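3.2 Materials and procedure

Sessions were held in the family rooms of two public libraries, Festwood and Dahlgren, starting in February. Each family came twice. The child was given a puzzle and a parent sat at the same table with a short form to fill in. Parents were told they could talk to the child as much or as little as they liked. We did not tell them that the study was about location words until the second visit was over.

The puzzles were chosen from the libraries' own toy collections. We wanted pictures with a few large areas that a three-year-old could name, so that a parent could say "in the water" or "next to the sand" without having to explain the picture first. Boards with many small figures were left out after the pilot, where parents spent most of the time naming animals. Beach, farm and street themes were kept. The beach theme (Figure 2) drew the most talk of the three in the pilot. 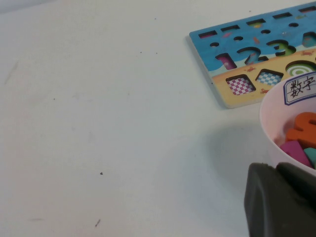 Figure 2. Wooden puzzle board with a beach theme. The sea and sand areas meet along a wavy line, with a row of slots in the blue part.

All talk was recorded and typed out by Thaís Godoy and a second coder, using the Jukley conventions for child speech. The full set comes to 4000 parent utterances. An utterance was marked as spatial if it held at least one word from our list (in, on, under, next to, between, top, bottom, corner, edge, and their close relatives). "Here" and "there" were coded separately - they are very common, and most of them went along with a pointing finger.

The second coder worked through 175 utterances picked at random before the main coding began. Disagreements were mostly over "up" and "down" in phrases such as "hurry up" or "sit down," and these were dropped from the spatial count. "Over" gave similar trouble and was kept only where it named a place on the board or the table.

Sixty families finished both visits. Families who missed the second visit are not part of the analysis in Section 4, but their first-visit transcripts were used to test the word list.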